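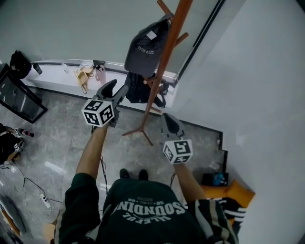 The coat rack by the window, bags on, ledge in its usual state.

Coat rack questions, answered

You lot keep asking about my hallway, so I've put the answers in one spot!

Won't it tip over?
Mine has splayed tripod legs and it's been fine on tile. I hang the heavy bag first, then one on the opposite side (winter coats too, same deal).

Why are the bags at different heights?
Straps tangle. I keep one up on the top hooks and the other lower down, and I can grab either without a wrestle.

Where did you get it?
Second-hand in Nendside, back in March, for $23. I'd looked at a new one for $232 and went home in a mood.

What goes on the window ledge?
Backpack, crossbody, two small bottles, my tumbler. I clear it every night... well, most nights. Wipe under the bottles or you'll get rings on the white paint, ask me how I know.

How do you clean the wood?
Damp cloth, dry cloth, a bit of beeswax when the colour looks dull.

232 shares · 2 comments

Hiba Semaan
Do the short hooks leave bumps in jumpers?

Isamu Nagano
Mine do, Hiba. I hang them by the tag loop now.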